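Come Cook With Strangers (Taste Testers and Home Cooks Wanted)
Posted Jan 9, 2020

Okay, so I finally did it — I signed the lease on the Clarell Street kitchen, and now I need people to come eat in it!

If you've been reading along for a while you know I've been working on a cookbook of homemade sauces, vinegars and syrups, the kind my aunt in Bainbridge kept in the door of her fridge and never wrote down. I have 611 recipe cards in shoeboxes. A lot of them are the same barbecue sauce with a different name on top (sorry, Aunt Sheila, but it's true). My editor, Terence Kettle, would like me to get that down to something a person could lift, and I can't do it alone because at this point everything tastes like vinegar to me.

So I'm looking for two kinds of folks.

First, tasters. You come by one evening a week for 6 weeks, you try five sauces on plain rice or bread, and you tell me what you think. Be rude if you need to! You don't have to know anything about food. Picky eaters are very welcome, and so are teenagers if a parent comes along.

Second, home cooks. I'll send you a recipe exactly as I've written it and you make it in your own kitchen, with your own dull knives and your weird stove, and write down every spot where you got stuck or annoyed. I pay you back for groceries (keep the receipts please) and you get $5 extra per recipe for your trouble, which I know is not a fortune.

One more thing about allergies: there will be fish sauce, mustard, nuts and plenty of garlic on the counter, and I can't keep them apart in a space this small. If any of those are a problem, the home cook job is the better fit, and I'll pick your recipes with you.

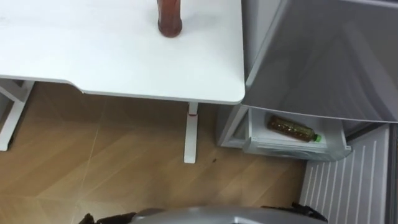
A dark reddish-brown one, on the white table by the fridge.

Tasting starts as soon as I have enough names, and the home cooking part runs through July. Everybody who finishes gets a copy of the book and their name in the back, spelled however you like.

To sign up, send me a note through the contact page with "Grarkgate Sauces" in the subject line. Tell me which job you want, which evenings you're free, and the one condiment you'd never give up. Mine's malt vinegar, on pretty much everything.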